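Print this page | E-mail this page

# Broltier cords-and-plugs set -- README

Two-arm teleop demos, small electrical stuff on a tabletop. Cables, plug adapters, power strips, cube sockets. Meant for imitation learning, not tested for anything else.

Last edit 8 November 2024, Kirsty Munro

## Whats in it

- 2,071 episodes, both arms logged
- 88 held out for eval -- don't train on these
- joint positions, gripper state, fixed camera video, one text label per episode
- 6 operators, IDs only

## Collecting

Scatter the items, start recording, do the prompt, stop. Re-scatter every episode. Failed grasps stay in, flagged `retry`. Dropped off the table = `abort`, keep the file anyway.

Prompts are short. "Plug adapter to the left side", "put the coiled cable on the power strip" etc. Hatice wrote most of them, Danica did the second pass on labels. 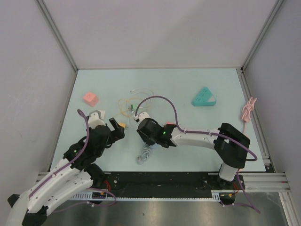
Fig. 1. Both arms over the table, mixed cords and sockets.

## Known problems

- first 200 episodes (June) have gripper state lagging the video. Fix script in `tools/`, run it before you load anything
- thin cables get lost under thick ones, labels there are shaky
- "cord" and "cable" used interchangably in the prompts, not cleaned up yet

Bad episodes -- send the number to Natalie Haworth. Loader questions to Vojtěch.

Print | E-mail | Back to top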